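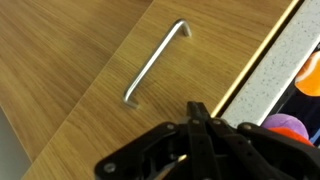 Keeping the drawer arm honest: a morning with Belmiro Henriques

Tuesday, just before nine, and Belmiro Henriques is already on his knees with a screwdriver in his teeth. He takes it out to say hello. Then puts it back.

He looks after the kitchen cell at Zotumthorpe. One arm, one gripper, one wrist camera, and a run of oak-look drawers with silver bar handles that the arm opens and shuts for most of the day. I had asked for an hour on how you keep a thing like that going. He gave me nearly two, in bits, mostly while doing something else.

"People want to hear about the software," he says. "Fine. Go and talk to upstairs. Down here it's screws."

So, screws.

The gripper is black, flat plates stacked over each other, silver screws at the pivots. Each finger hangs off a linkage, and the linkages are where the trouble starts. Henriques checks every screw head by hand before the first run. Not with a torque driver, at least not at first. He puts a fingertip on the plate, wiggles it and listens.

"You feel it before you hear it, and you hear it before the camera sees it. If the plate rocks, the tip wanders. Tip wanders 2 mm, you've missed the handle."

Is 2 mm really enough?

"On a ball, no. On a cushion, no. On a bar handle, yes. Look how slim that is. You have to get one finger behind it and there's not much behind."

He does the loose ones up a quarter turn at a time, then works the fingers open and shut and checks again. Too tight is as bad as too loose, he says. The linkage binds, the motor pulls more current, and by lunch it's warm and sulking. Thread lock on the pivots, the weak sort, a dab. He learned about the strong sort the hard way and doesn't want to go into it.

The setup

I asked him to go through the start of a day in order. He did, sort of.

Power on, arm to its parked position, wait. He makes tea at this point. The wait is for the joints to settle, he reckons 3 minutes, and the tea takes about that. Then the fingers: full open, full shut, full open. He writes down the number the controller gives for shut. If it has moved since yesterday something has worn or something has slipped, and he wants to know which before he lets it near the furniture.

Then the camera. It's a small one on the wrist, looking down past the fingers, and it has to be able to see both tips. He cleans the lens with a dry cloth, then checks the mount. "The mount is the part I'd redo if I had the money. It's a bracket off a bracket. Someone leans on the arm, the bracket shifts, and everything the camera thinks it knows is a bit wrong."

How does he tell?

"I drive it to the handle. Same handle, every morning. Stop just short, fingers pointing at the near end of the bar, and I look at the picture. Where's the bar, where's the tip. I've got a printout of a good one taped inside the cabinet. If they match we go. If they don't I get the Allen keys."

No clever chart, no checkerboard?

"We do the checkerboard in May and whenever we've had the arm apart. The handle's for every day. The handle is the job, so I check against the handle."

I like that. He shrugs when I say so.

Handles

The drawers get more attention than I expected. A cell like this one wears the furniture out faster than the robot, he says, and the first thing to go is the handle fixing. Two bolts through the drawer front from the inside. The arm pulls the same way each time, with the same force, and the bolts creep.

"At home you grab a handle any old how. Left hand, right hand, with your foot when you're carrying something. So the wear gets spread about. This thing pulls from the same spot every time. It finds the weak bit and keeps going at it."

His log, which is a paper notebook with a bulldog clip, has a line for each drawer. He reads me one. Some 1,000 pulls, handle nipped up, runner wiped, front squared. Next line, 333 pulls, handle nipped up again, and a question mark in biro.

What was the question mark?

"Wrong washer. I'd run out of the proper ones and used what I had in the tin." He turns the page. "Don't do that."

The gap between the drawer front and the panel next to it matters too. If the front sags, the gap goes from a thin straight line to a wedge, and then the drawer rubs going in. The arm doesn't know it's rubbing. It just pushes harder until the force limit trips, and then somebody upstairs opens a ticket saying the arm has a fault.

"It hasn't got a fault. It's a drawer. Half my tickets are drawers."

He squares the front with the adjuster cams on the runners, a bit of card for a feeler gauge, and a lot of squinting. Bar of candle wax for the runners, if they're the wooden kind. These aren't, so just a wipe and nothing on them. Oil gets dust in it and then you've made paste.

When it breaks

The finger tips are the part he changes most. They are narrow, they have holes along them, and he says a tip that has started to go will nearly always crack at a hole. He holds a used one up to the window to show me. I can't see anything. He bends it gently and there it is, a white hairline.

"You bend every tip, every week. Gently! Had a lad snap one showing me how gently he was doing it."

Swapping a pair takes him as long as it takes me to write down how he does it. Park the arm. Power off at the wall, not just the button. Both tips off, even if only one has gone - a new one and an old one don't close square. New ones on finger tight, close the fingers on a strip of paper, then nip up while they're holding it. Pull the paper. It should drag evenly. If one side lets go first, slacken off and start again.

The spares come from Millico in bags, and he trusts them, mostly. The linkage plates he gets from a small shop he calls Aguiar, never anything longer than that. There was a batch once where the pivot holes were a hair over size. He spent the best part of a week chasing slop he couldn't tighten out.

"I took that gripper apart so many times I was dreaming about it. Then Meireles came down with a calliper and measured the new plates against the old ones. Took him a minute. I'd never thought to."

That is Belmiro Meireles, who runs the controls side. Yes, two Belmiros. They go by surname on site and the radio is less confusing than you would think. Meireles stuck his head in while I was there, so I asked him what he wants from the maintenance end.

"Tell me when you've changed something," he said. "That's it. If he puts new tips on and doesnt tell me, I spend a day looking for a bug."

"I told you," said Henriques, from under the worktop.

"You told me after."

There's a whiteboard for it now. Date, part, who. Meireles takes a picture of it when he comes in. It was a shared file for a while, in a system called Desen, and neither of them ever opened it.

Things he'd tell someone starting out

I asked for advice near the end and he went quiet for long enough that I thought he'd forgotten the question. He was counting washers.

Tie the cable off slack at the wrist, he said eventually. More slack than looks tidy. The cable that looks neat with the arm parked is the one that gets pulled out when the wrist rolls over. Mark your screws with a paint pen, a line across the head and onto the plate, so you can see from standing if one has turned. Keep one drawer you never let the arm touch, so you've got something to compare with. Buy the good hex keys.

And the speckled worktop edge, watch that. The gripper's linkage arms stick out wider than the tips do, and if you plan a path for the tips only, it's the elbow of the linkage that clouts the stone.

"Tips are fine, tips are lovely, everyone's watching the tips. Then bang. It's the wide bit at the side. The stone doesn't mind. The plate does."

He's asked for a bigger safety margin there and got it, on that one edge. Hes still asking about the other side.

By half past ten the first run was on. The arm went down, found the bar, pulled. Henriques watched with his tea, head on one side, and after the third go he put the mug on the floor and reached over for the stop button.

"Hear that?"

I couldn't hear a thing. He was already looking for the screwdriver.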